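Workplace Forum > Jobs and Training > Automation

Arm cell coming in at our place, what happens to the people on the benches?

Asked 2025-01-10 | 3 answers | 1653 views

I work in small goods assembly and packing at a firm that fits out camera stands and mounts. There are two shifts on the benches. Before the break we were told that a company called Arrieta will be putting in a robot arm cell, and that bench staff will be "moved across to support it". That is all we have in writing. The supervisor says there are no job losses planned but could not tell us what support means, whether it is a regrade, or who does the training.

I have been on the benches for a long time and I am quick at it. I have never programmed anything. I would like to hear from people who have already been through this. What do you do all day? Did the pay change? Is it worth asking to be in the first group or better to wait?

Answer 1 (accepted)

We went through it at Kedis. I was on hand assembly before and I am a cell operator now, so I can tell you how it went for me. Your firm may do it differently.

The first few weeks were slow and a bit dull. The arm did very little by itself. Most of the job was setting the work out the same way every time and then running short trials with the engineers. We put coloured sheets on the floor to mark positions, a yellow one, an orange one and a blue patch, and everyone on both shifts had to keep to them. If somebody moved a sheet to sweep and put it back a hand's width over, the next shift lost half the morning. We ended up writing this into the handover.

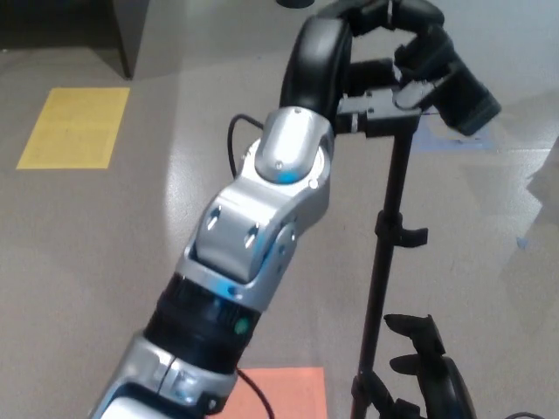 The arm over the stand, with the yellow and orange sheets on the floor.

What a normal shift looks like for me now:

Check the handover book and walk round the cell before anything is switched on.
Check cables. You want them clear of the stand legs and not pulled tight when the arm reaches.
Set out the stand and check the clamp knobs are done up.
Run the trial list. Ours is on a tablet and you mark each run as good, bad or stopped, with a line saying why.
Deal with stops. This is most of the skill in the job.
Write up.

The writing up was the biggest change. On the benches I could go a whole week and only sign my name. Now I write something every run. A couple of the older hands hated this and one went back to packing, which was allowed. At the end of the trial period our log had 3016 runs in it and I had typed a good part of them with two fingers.

Things I would ask for before you say yes:

The job title and grade in writing. Ours took until the second pay round to be sorted and it was not backdated.
Who is allowed to stop the cell. It should be anyone.
How many training hours, and whether they are paid if they fall outside your shift.
Whether you can go back to your old job, and for how long that offer stands.
Whether the run log will be used to measure people. They told us it was for the arm only. I would get that in writing too.

On the pay, I got a small rise for the operator grade, but I lost the piece bonus, so in a busy month I am slightly worse off. In a quiet month I am better off. My wrists are a lot better.

Being in the first group was right for me. You get the engineers on site and you can ask them things. The second group got a folder.

Answer 2

Agree with most of that. I am at Jasum, smaller place, one cell, two operators. I'd add that floor work gets forgotten when they plan these jobs. The plan says "operator" and everyone pictures a desk. I am up and down all day putting things back on their marks.
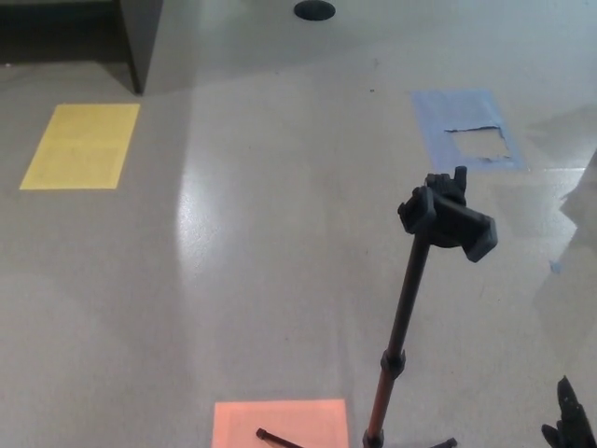

Light was our other trouble. We have a shiny floor and the glare off it gave us bad runs in the afternoons, until somebody thought to put blinds up. Nobody in the office would have spotted it. The bench people did. So if you notice something like that, say so, and make sure your name goes on it, as it helped me when the regrade came up.

Marks on the floor also wear out. Tape tears and paper gets walked on. Ask who buys the replacements, it was coming out of my own drawer for a month.

Training was four days and not enough. Ask for a second lot after you have been doing it a while, when you know what your questions are.

Answer 3

depends on the firm. mine said no job losses and there weren't any, but they didn't replace people who left either. get the union in if you have one

Comment from the asker: Thanks all. I have asked for the grade in writing and put my name down for the first group. No union here but there is a staff rep and I have passed the list on.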